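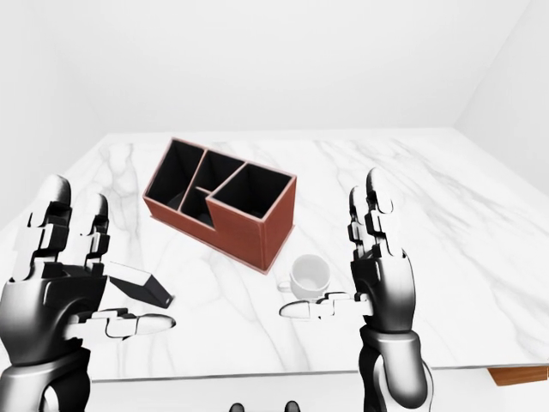
Which should I try first, the Heka hand or the Gondness two-jaw gripper? Start with whichever one you don't already like. Most people arrive wanting the hand, and we understand, it's a lovely thing. The Kekiria bench scene gives you a pair of them over a marble table, with a white mug close to the right thumb and an organiser further back, and it's the scene we suggest for a first go. Pick up the mug before you attempt anything you intend to show your manager.

Can I mix the two?
Yes. Each side of the bench takes its own tool, so you can run a hand on the left and a gripper on the right. The Agyeman controller will ask if you're sure. It asks everyone.
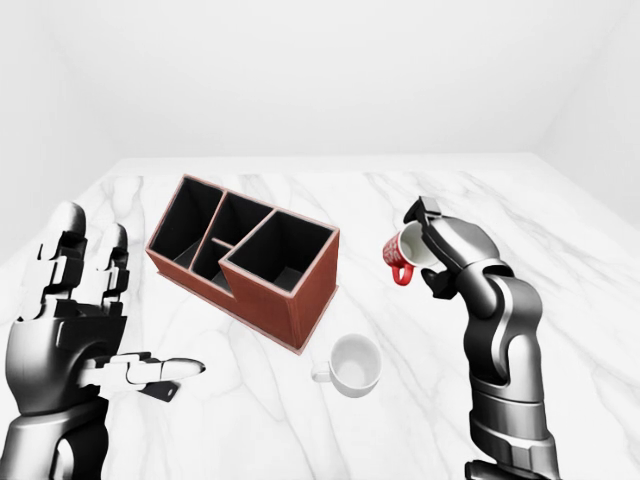
GRIPPERS AND MUGS

Is a two-fingered gripper really enough for a mug?
Often, yes. The red mug is held tilted on its side in flat jaws, well clear of the table. Whether you'd want tea in it is a separate question.

How many attempts make a fair comparison?
We ask for 10 per tool, with the same start position. Two good ones and a feeling don't count.

My scores vanished. Who do I ask?
Ekua Wumbei, extension 3136. Have your run number ready. She will ask if you pressed Save.

Last updated June 27, 2019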